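The Flendstead tenants' group wants $109 a head for a "home organizing day" run by Venard. I have doubts. Their flyer says a tidy home saves you 931 minutes a year. Says who? 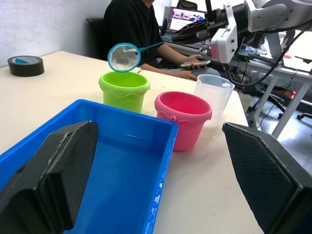

A blue plastic tray on a white table.

Patricio Valdebenito went to the November session in Josport and came home with 2 worksheets and a label maker coupon. His garage looks the same to me.

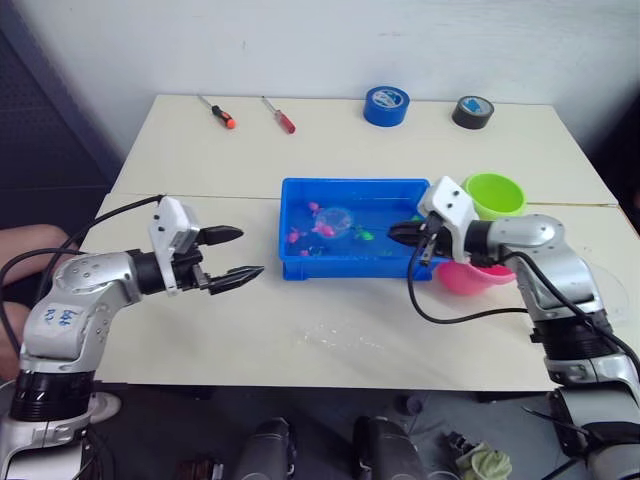
Venard also claims 2,840 happy customers, but I couldn't find where that number comes from.

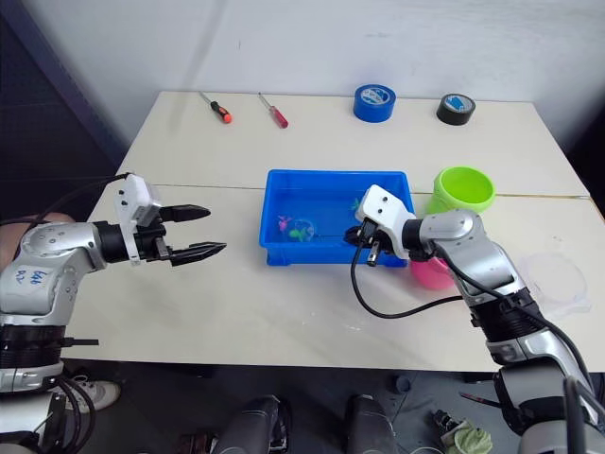 My own method is free. Put the small stuff in one shallow tray, toys included, and leave the screwdrivers and tape along the back of the table. Sign up if you like, but ask about refunds first.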